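Support > Set-up guides > Arm cells

Home | Products | Support | Downloads | Contact

Section 6: Gripper comparison on the desktop PC task

This section covers running two grippers, the Luvel parallel gripper and the Zovar compliant gripper, through the same assembly routine so that the results can be set side by side. It assumes the arm has been mounted and calibrated as described in section 2.

6.1 Preparing the cell

1. Press the emergency stop and lock the controller in manual mode.
2. Lay the computer case on its side on the worktable with the side panel removed and the interior facing up.
3. Place the parts fixture to the left of the case. Load the RAM modules into the slots and the CPU into its recess.
4. Check that both RAM slots on the motherboard are empty and that the latches are open.
5. Move loose cables clear of the approach path.

CAUTION: Disconnect the case from the mains before any trial. The power supply stays in the case throughout and must not be opened.

6.2 Fitting the gripper

1. Drive the arm to the service pose.
2. Offer the gripper up to the wrist flange, line up the dowel and tighten the four screws in a cross pattern.
3. Connect the tool cable and wait for the status lamp to turn green.
4. On the controller, select Tool > Load and choose the matching profile.
5. Enter the payload and tool centre point from the data sheet. Do not reuse values from the previous gripper. 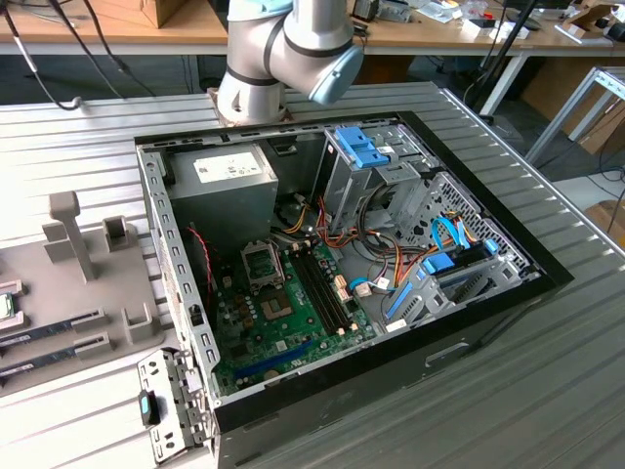

Before the first trial, jog the arm over the case at 6 per cent speed and confirm that the wrist clears the rim at every taught point. The drive cage stands higher than the board, so the retract height must be set from the cage.

6.3 Running the trials

1. Set the grip force limit to 28 N for both grippers.
2. Open the Nuvdale sequence file and select the RAM routine.
3. Run 42 cycles. Return each module to the fixture by hand between cycles.
4. Record every missed pick, tilted insertion and force stop.
5. Export the log, change the gripper and repeat from 6.2.

NOTE: Run the CPU routine separately. It uses a lower force limit and requires the socket lever to be raised by hand.

NOTE: If the force stop trips during insertion, back the arm off vertically. Do not rotate the wrist while a module is part way into its slot.

6.4 Reading the log

Compare insertion force at the same depth, not peak force alone. The compliant gripper normally takes longer per cycle, as the fingers need time to settle after the pick.

Revised in May by Murray Nepia. Checked by Anas Jaber.

Related guides
Section 5: Camera placement and lighting
Section 7: Teaching points on the Tawhiri controller
Replacing worn finger pads
Tool profile error codes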